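4 min read

May | By the Arimora kitchen desk

Getting More Out of Your Cooking Oils

I used to own nine bottles of oil. Two of them were good. The rest had been sitting on the shelf above my stove since I moved to Borkport, and when I finally sniffed them one by one, most smelled like old crayons (if you know that smell, you know). So I threw the lot out, started over, and these are the habits I've kept.

Buy small, even when the big one is on sale

I know, I know. The giant jug is cheaper per ounce and I love a bargain as much as anyone! But unless you fry a lot, you'll be pouring the last third of it down your throat in a panic or into the trash. I get the smallest bottle of olive oil they sell at Kadico, the corner grocery near me, and I write the month I opened it on the label with a marker. For walnut and flaxseed oil, go smaller still and keep them in the fridge. Flaxseed is for dressings and drizzling only, so keep it away from the frying pan.

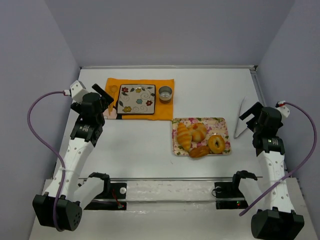 Move it away from the stove

Heat and light are what spoil oil, and the shelf over the burners gets plenty of both. Mine lives in a low cupboard now, around 70 degrees most of the year. Dark glass is nice. If you decant into one of those pretty clear cruets, fill it with just a few days' worth and wash it properly before you refill it. Topping off old oil with new oil gives you a whole cruet of slightly old oil.

Olive oil that goes cloudy in a cold pantry is fine, by the way. Leave it on the counter for a while and it clears.

Match the oil to the job

My everyday lineup is short:

- Extra virgin olive for salads, beans, and soft-cooked vegetables
- Canola or avocado for hot pans and roasting
- Toasted sesame, a few drops at the end, never as the main frying oil

If the pan starts smoking, take it off the heat and let it calm down. If the oil smells burnt, wipe it out once it's cool and start fresh, because the garlic won't save it.

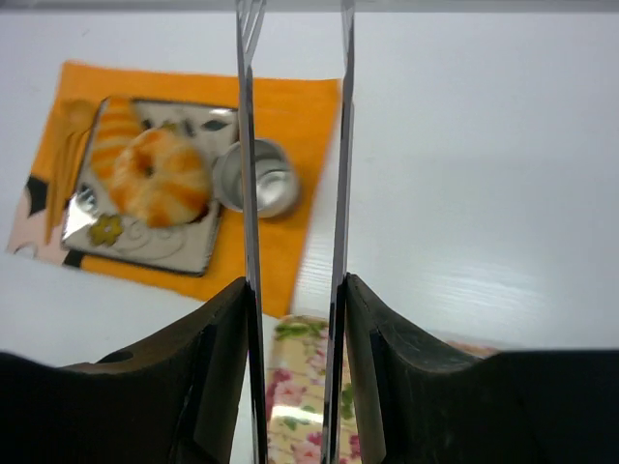
Measure for a week

Try this just once. I was sure I used a teaspoon when I cooked eggs, and it was closer to 2 tablespoons, so well over 200 calories before the eggs even went in. I'm not giving up my eggs, but now I brush the pan with a silicone brush and they slide out just the same.

Save your leftovers

Frying oil can go again if it still looks and smells clean. Let it cool completely, strain it through a coffee filter, and store it somewhere dark. I get maybe three rounds out of it, fewer if there was breading or fish involved. When it's done, pour it back into an empty bottle, cap it, and put it in the trash. Please not the sink! I've paid for that lesson.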